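**Udham, Sep 28, 2024** - Warehouse staff with no coding background are teaching a robot arm to clear mixed bins, in a trial that opened to visitors at Driltis this morning.

The method is old-fashioned enough. Someone takes hold of the arm, walks it down to the object, closes the fingers, lifts. The arm records the lot. Do that enough times, with enough different objects, and the software (called Plokadard) starts to work out grasps by itself. Or thats the plan.

So far 561 demonstrations logged. Of those, 80 were done by remote control from a desk in the next room, the rest by hand. Remote is slower, and most of the operators don't like it. Easier on the shoulders though.

"You stop thinking about joints after the first hour," said Noura Jaber, who runs the training sessions. "You think, where would my own hand go. Then you push it there."

She came to the firm in 2004, as a picker. Her new starters get 3 practice runs before anything is saved.

Boxes were learned quickly. Soft and shiny stuff is another matter, and this month's sessions are almost all on that.

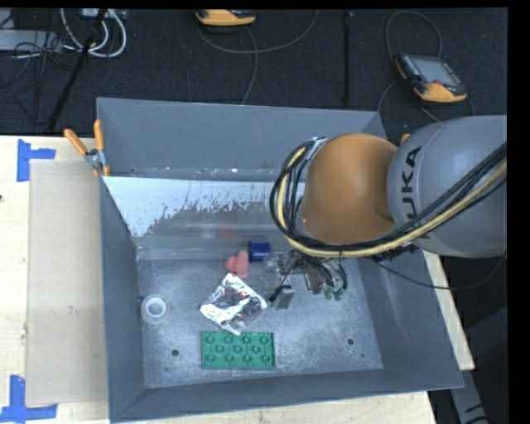
Demonstrators are told to vary the approach angle on every run, so the software doesn't settle on one favourite path. They are also told to leave the clutter alone. Nothing gets tidied first. A crinkled foil packet lying right up against a green building block, as in the grey metal bin here, has to be taken as it lies, and the person guiding the KUKA arm decides whether to come in from the foil side or go for the block. Both choices go in the log. A roll of tape flat by the wall is a seperate headache, as the fingers need room on that side.

Failed grasps are kept too, marked as failed. Murakami, the parts distributor paying for half the trial, asked for that.

Next round of sessions moves to deeper bins. Results due in December, with a decision on a second arm to follow.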